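Progress report to the Norkley Fund, January 3, 2023
Project: revised course text in digital electronics
Prepared by Jessie Nisbet

Chapters one to four are now in final draft. The chapter on sequential circuits was the slowest, as Gillespie Rutherford reworked the section on counters after the trial class at Lennox found the timing diagrams hard to follow. It now has 37 worked problems, all checked by a second reader. 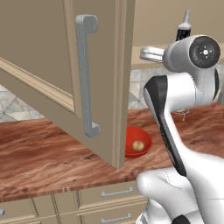
The chapter on memory devices is behind. Raluca Dobre has 21 of the 40 planned diagrams done, and the remainder are mostly address decoders and the refresh cycle for dynamic RAM. We dropped the page on core memory – two reviewers thought it could go – and used the space for a longer account of flash.

Spending is within the grant. The licence for the Verirar circuit simulator was renewed at the same price, and the fee for the index has not yet been paid.

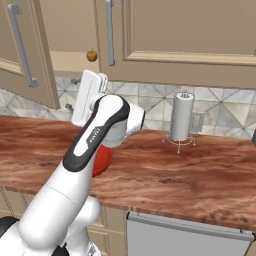

Will the delay to the memory chapter affect the printing date?

Garico will take the chapters separately for typesetting, so the printing date stays as agreed provided the last diagrams reach them by the end of January.

Emília Machala has started on the answers to the end-of-chapter exercises. Karnaugh maps are finished and flip-flops come next. Queries about the accounts should go to Fiona Matheson.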